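Climbing > Get involved > Calls for climbers

Home News Walls Kit Get involved Contact

Climbers wanted to wear, wreck and moan about rock shoes
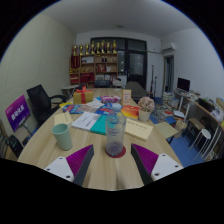
A bottle, a cup and something to read on the table.

Hello! I run the shoe testing at Tornero, a small resoling and shoe making workshop in Kandton, and I'm after people who climb indoors at least a couple of times a week and don't mind filling in a short form about their feet. If that's you, please read on. If it's somebody you climb with, please send them the page.

I've been mending rock shoes for years now, and the same pairs come back to me with the same holes in the same places. Mostly it's the big toe, on the inside edge, where people drag their foot up the wall instead of placing it (I do it too, I'm not judging). So we've made a shoe of our own, called the Ellis, with a different shape of toe patch and a slightly softer heel. I've climbed in it all winter and I love it, but I have wide flat feet and I made the thing, so my opinion isn't worth a great deal. I need other people's feet, and lots of different ones.

What you'd be doing

You'd get a pair of Ellis shoes in your size and wear them for all your indoor climbing for 4 months, starting in April. Bouldering, top rope, leading, whatever you normally do - please don't change how you climb to suit me. Every two weeks you fill in a form on your phone. It asks how many sessions you've had, where the shoe rubs, whether the heel has slipped, and how much the fit has changed since last time. There's a box at the bottom for anything else, and I read every word of that box, so go on as long as you like.

You'd also come to the workshop twice, once for a fitting before you start and once halfway through so I can measure the wear. Each visit takes under an hour. I look at how thick the rubber is at the toe, take a tracing of your foot and write down what you tell me. At the end you post the shoes back or drop them off, and I cut one of each pair in half. I know some of you will be upset about that! You'll get a new pair to keep in its place, in whatever the final version turns out to be.

Who I'm looking for

You need to be 18 or over and climbing regularly already. I don't mind what grade you climb. I really mean this, as the last time I put out a call nearly everyone who wrote to me was climbing far harder than I ever will, and I had hardly any replies from people in their first year or two. Newer climbers wear shoes out in a completely different way and I'm desperate to see it. If you've only just handed back your last pair of hire shoes and you're wondering what to buy, write to me.

I'd especially like to hear from people with:

- very narrow heels
- one foot noticeably bigger than the other
- a high arch, or hardly any arch
- bunions, or toes that have been broken in the past
- feet at either end of the size range (we make a 34 up to a 48)

I'm less able to help if you climb almost entirely outdoors. Real rock eats rubber at such a different rate that I can't put the results side by side. I hope to run an outdoor test later on, so tell me in your message if you'd like to be on the list for that one.

You do need to be able to get to Kandton for the two visits. We're a short walk from the station, up the hill past the Flandeo wall, and there's a bike rack in the yard. The workshop is up one flight of stairs with no lift. If stairs are a problem I can do your fitting downstairs at Flandeo, they've very kindly said we can use their café in the mornings. Just mention it when you write.

What you get

I'm paying each climber £300. Half comes after the halfway visit and the other half once the shoes are back with me and your forms are in. If you miss a form, don't panic, I'll nudge you, but I can't pay the second half to someone who's gone quiet for weeks. I'll also cover your travel to the workshop if you keep the tickets. And there's the new pair of shoes at the end, plus a free resole on any other rock shoes you own, any make. Bring them along to the fitting, I like seeing what people have been climbing in.

If you get hurt, or you go off climbing, or the shoes are simply horrible on you, you can stop whenever you want. Tell me the reason if you're happy to. You'd be paid for the time you'd done.

What happens to your answers

Your name stays with me. The forms go into a spreadsheet with a number on each climber, and foot tracings are kept in the same way. When we ran our resoling survey we had 1,161 replies, and I went through them at the kitchen table over a great many evenings, so please believe me when I say they get used. The shape of the toe patch came straight out of that survey. I'll send everybody who takes part a write-up when the test is finished, including the bits where my shoe comes off badly.

A few things people have asked already

Can I wear my old shoes as well? I'd rather you didn't for indoor climbing, but if you're off on a trip outdoors, take your own shoes and leave the Ellis at home.

How tight are they meant to be? Snug, toes touching the end, no pain. I'm really not interested in making a shoe you have to peel off between climbs with tears in your eyes. We'll try several sizes on you at the fitting.

Are they vegan? Yes, the upper is synthetic. The glue is too.

Can I test with my partner or a friend? Please do! Just send two separate messages so I've got both sets of details.

Can I wash them? Wipe them with a damp cloth and let them dry in the open air. No washing machines, no radiators, and please not on the dashboard of the car.

How to apply

Send me a message through the contact page with "Ellis test" at the top. Tell me your street shoe size, the size and make of your current rock shoes, how often you climb and where, and anything odd about your feet. A photo of the soles of your current shoes would be very useful - the dirtier and more worn the better. There's no need for a CV or a list of your hardest climbs.

I'll reply to everyone, though it might take me a little while as I'm also mending shoes all day. If I've got too many people in one size I'll ask whether you'd like to wait for the next round. Applications are open until the end of March and fittings start straight after, mostly in the evenings from 6pm, with a few lunchtimes for anyone on shifts.

More from Get involved
- Route setters' assistant wanted, evenings, Flandeo
- Lift share to the crags from Kandton
- Belay partners noticeboard
- Donate your old harness buckles for our repair class
- When is a shoe too worn to resole?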